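Rowlands to Close Lollow Street Footbridge for Repairs in May

ROWLANDS — The footbridge at the end of Lollow Street will close for repairs in May, and people who walk to the train station from the east side of town will have to use the road bridge until the work is done.

The town's public works department said the closing is expected to last 16 weeks. Crews will replace the deck boards, repaint the railings and repair the concrete at the base of two of the supports. The steel frame was inspected over the winter and found to be sound, the department said.

The bridge crosses the Sevar River between Lollow Street and the station parking lot. It was last closed for repairs after a flood lifted a section of the deck. A weight limit was posted at both ends afterward and will stay in place until the new boards are down.

During the work, walkers will be sent north to the road bridge, which has a sidewalk on one side only. The detour adds roughly 4 minutes for most people coming from Lollow Street, according to the notice sent to nearby homes. Cyclists will be asked to get off and walk their bikes over the sidewalk section.

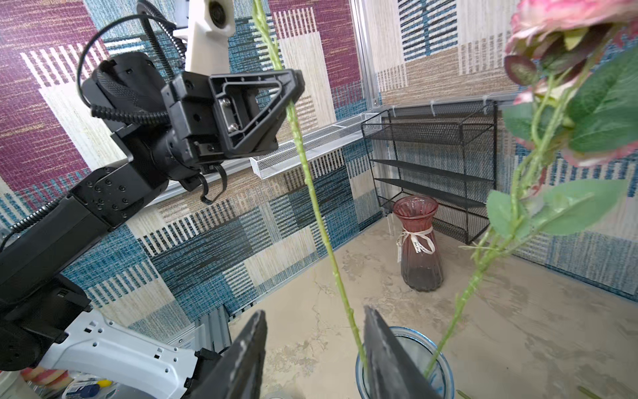 Residents at a public meeting on the plan asked mostly about lighting. The path between the road bridge and the station has few streetlights, and several people said they would not want to use it after an evening train. The department said temporary lights will be put up before the footbridge closes and will run from dusk until the last train has left.

Others asked whether the work could be done in two halves so that one side of the deck stayed open. The department said the bridge is too narrow for that. It did agree to move the start of noisy work from 7 a.m. to 8 a.m. after complaints from people who live next to the ramp.

Trolarum, the contractor chosen for the job, will store its materials in the station parking lot. That will take up 23 parking spaces on the river side, including the ones closest to the ticket office. The accessible spaces will be moved to the front row of the other side, and drivers with monthly permits can park in the library lot at no extra charge — a permit must be visible on the dashboard.

The number of people using the station has grown since the morning service was expanded, and the town had put off the repairs once already to avoid closing the bridge in winter. The work is being paid for out of the road and sidewalk budget.

Notices have been mailed to 200 households on Lollow Street and the blocks around it. Printed maps of the detour are available at the library and at the station ticket office. The farmers market, which uses the grass beside the east ramp, will stay where it is, but its vendors will have to unload from the street.

Questions about parking permits can be taken to the town clerk's window, open from 9 a.m. to 4 p.m.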